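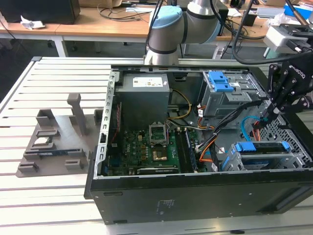
Getting your polling district lists into Caditz is the part of the set-up that people ring me up about most, so I've given it a section to itself and I've gone slowly. By now you should have Caditz installed, your council's name at the top of the screen and your two logins working (if you haven't, pop back to section 3 and I'll see you in a bit). Everything you load is kept on the computer itself and nothing goes off to a server, so it's a good idea to know which part of the machine you're trusting with it. On a tower opened up like this one, lying on its side with the panel off, look over to the right by the bits of blue plastic and that's where the drives are. You don't need to open yours! Just remember that the lists live there and nowhere else until you've made a backup, and we'll get to backups before the end.

4.1 Before you load anything

You need three files from whoever runs elections at your principal council: the register, the street index and the absent voters list. Ask for them all in the same email. When I set up Rosside I asked for the register first and the other two a week later, and by then the register had been updated and nothing matched.

1. Save all three files into one folder and give it a dull name with the election in it. Mine was called Rosside parish May.

2. Open the register file in a spreadsheet and have a look. Check that every row has an elector number, a polling district code and an address.

3. Close it again without saving. Spreadsheets love to "tidy" elector numbers, and they'll strip the zeros off the front if you let them.

Caution: never send the register round by ordinary email, even to a colleague at the next desk. Use whatever secure transfer your council gives you.

4.2 Telling Caditz about your districts

Do this before the register goes in. I know it feels backwards. Caditz wants to know what the pigeonholes are before you hand it the post.

1. Go to Areas and press New district.

2. Type the code exactly as it appears in the register, capitals and all. TD1 and Td1 are different places as far as Caditz is concerned.

3. Type the everyday name, the one a voter would recognise. For Trukdale we have "Trukdale Top End" and "Trukdale Mill Side", and yes, the official names are longer, but these get printed on the door signs and they have to fit.

4. Choose the polling place from the drop-down. If it isn't there, press Add place, fill in the address and come back.

5. Press Keep. Repeat until you've run out of districts.

Note: two districts can share one polling place. Tick Shared, and Caditz will print a separate list for each with the code in big letters along the top.

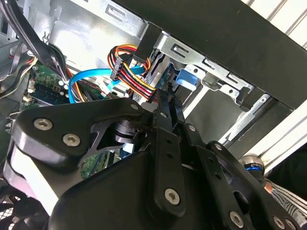 Figure 4a. Black gripper and coloured wires at the drive bay.

4.3 Loading the register

Right, the big one. Make a cup of tea first, as the Trukdale register takes almost 37 minutes to go through on my old office machine (yours may well be quicker, mine is a bit of an antique).

1. Go to Register, then Load, and pick your file.

2. Caditz shows you the first 9 rows and has a guess at the columns. Read across the headings and correct any it has got wrong. It nearly always muddles "Address 2" with "Locality".

3. Set the register date. It's the date the council published the file, so please don't put in the day you're sitting there typing.

4. Press Start and leave it alone.

5. When it's done you'll get a report with three headings: Loaded, Queried and Refused.

Queried rows are in the system but something looks odd, usually a missing house number or a date of birth for somebody who'll reach voting age shortly before polling day. Go through them one at a time. Refused rows aren't in the system at all, and you must not carry on until that heading is empty. At Landeg I had 34 refused in one go, all from the same new cul-de-sac, and the cause was a district code with a space after it. I'd stared at that screen for most of a morning. Delete the space in Areas, load the file again, gone!

Caution: loading the same register twice is fine, Caditz replaces the first with the second. Loading last year's register over this year's is also something it will cheerfully let you do, so check the date on the screen before you press Start.
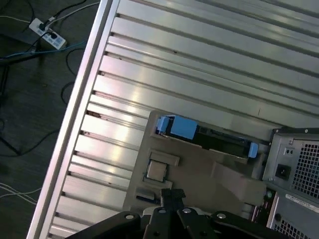 Figure 4b. Silver computer case on its side, with the rail along its edge.

4.4 Marking up absent voters

Anyone with a postal vote gets an A beside their name on the printed list, so the poll clerk knows not to hand over an ordinary ballot paper. Proxies get their own list on a separate sheet.

1. Go to Register, then Absent voters, and pick the absent voters file.

2. Choose Match on elector number. There's a Match on name option too, and I'd like you to pretend there isn't. We have families in Rosside with the same first name going back four generations, all at the same address.

3. Press Match, then press Show unmatched.

4. Ring the elections office with anything left on that screen. Please don't fix it by guesswork, however obvious it looks.

Note: if a late batch of postal votes is granted, load the new absent voters file on its own. The register can stay as it is.

4.5 A trial print

Print one district all the way through before you commit to the lot. I always pick the smallest.

1. Go to Print, choose the district and tick Draft. Draft copies have the word printed across every page, so one can't wander off to a polling place by mistake.

2. Check that the elector numbers run in order, and that the last name on the final page matches the last row in the register for that district.

3. Look at the A marks against your absent voters file. A dozen or so will tell you if something has slipped.

4. Shred the draft. It has people's addresses on it.

If the street headings come out in a peculiar order, the street index hasn't been loaded. Go to Areas, then Streets, load it and print again.

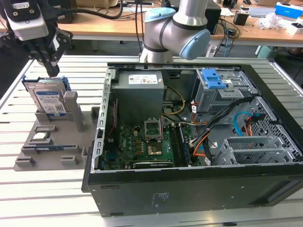
Hilary Penmarsh
Set-up and helpdesk, Caditz
Section last revised April 15, 2019

4.6 Your first backup

Do it today, while you've still got your sleeves rolled up.

1. Plug in the encrypted memory stick your council has issued. An ordinary one from the drawer won't do, and Caditz will refuse it.

2. Go to Tools, then Backup, and choose Everything.

3. Type a passphrase twice. Write it down, seal it in an envelope and lock it up well away from the stick.

4. Wait for the green tick before you pull the stick out.

5. Go to Tools, then Test backup. It reads the whole thing back and compares it with what's on the computer, and it's worth every minute.

After that, back up whenever you load a new file or change a district. Between elections I do it once a month, and I clear out the old copies in July, after checking with the elections office which ones have to be kept. Keep the current one until the next register is safely in.

Next comes section 5, which covers poll cards and the door signs. You'll want your printer's spare toner to hand.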